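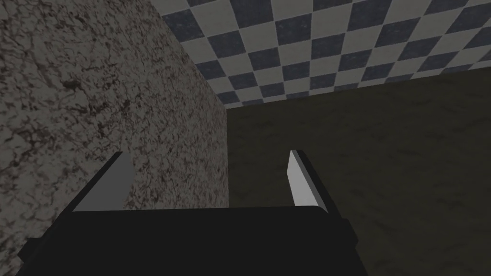
Two-finger gripper with no object held, computer rendering

Drirkska is a parts warehouse run by Ceson, where robot arms with two-finger grippers took over most bin picking in December. Movements are tried in simulation before they reach the floor. Ceson presented the change as relief from dull work, a claim that rests largely on its own account.

The site handles over 2,000 orders a day. Of its 205 staff, five were retrained as cell minders, who clear jams and refill bins. Musyoka Langat, one of the five, has described the new job as "the same lifting, with more waiting". Former pickers moved to packing — on lower bonuses, according to shift representative Consuelo Giraldo.

A review dated Jul 17, 2025 by the consultancy Grirngate logged 3,581 stoppages needing a person. It did not say how long each one took, and Ceson has not published injury figures for the period.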